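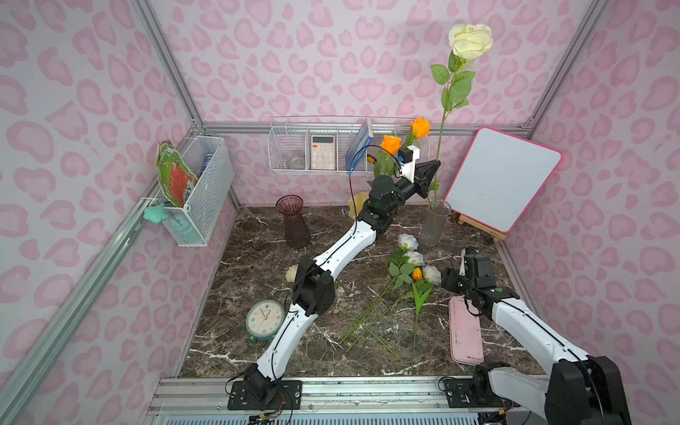

## 3. Percepción de los elementos vegetales en interiores comerciales

### 3.1. Planteamiento

La bibliografía sobre diseño biofílico distingue entre vegetación viva, vegetación preservada y reproducción artificial, pero rara vez aísla la variable morfológica de la hoja. En los trabajos previos de nuestro grupo (serie Bunnag) se observó que los participantes emitían juicios de naturalidad en plazos muy breves y que dichos juicios apenas se modificaban con una exposición prolongada. De ahí que el presente estudio se centre en los rasgos accesibles a primera vista: contorno del limbo, nervadura y variación cromática.

La encuesta se administró en dos establecimientos de Hevumthorpe, uno de restauración y otro de hostelería, a un total de 1.492 clientes. Se descartaron 49 cuestionarios por respuestas incompletas. El instrumento incluía una escala de agrado, una escala de autenticidad percibida y una pregunta abierta sobre el ambiente del local. La recogida de datos se cerró en octubre.

### 3.2. Nervadura y contorno

La autenticidad percibida se asoció con la presencia de nervios secundarios visibles en mayor medida que con el color. El borde dentado obtuvo valores superiores al borde liso en ambos establecimientos, aunque la diferencia fue menor en el hotel, donde la iluminación cenital era más intensa. Las hojas de tejido con nervio central claro y margen dentado (figura 2) corresponden a la categoría C de nuestra clasificación.

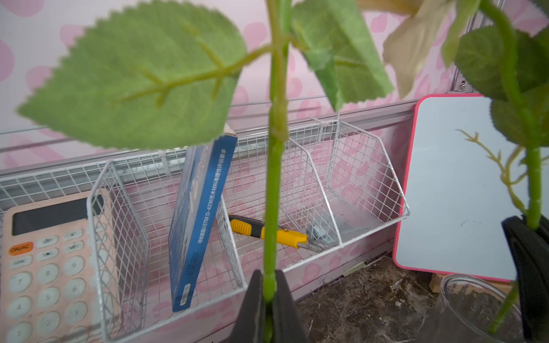 Mortimer Ambrose objeta que la categoría C mezcla dos propiedades que deberían manipularse por separado, y que un nervio muy marcado puede reducir la verosimilitud cuando el cliente se sienta cerca de la planta. La observación es pertinente: el diseño no controló la distancia de visión, y los datos disponibles no permiten descartar una interacción entre ambas variables.

**Figura 2.** Hojas artificiales de tejido, con nervadura prominente y borde dentado.

### 3.3. Color y envejecimiento simulado

Los catálogos de Tedirix y Flalta ofrecen variantes con hojas de aspecto seco intercaladas entre las verdes. En la submuestra que valoró este tipo de composición —más de 200 personas— la autenticidad aumentó, mientras que el agrado descendió ligeramente. El efecto se concentró en quienes declararon cuidar plantas en su domicilio. No se hallaron diferencias atribuibles a la edad.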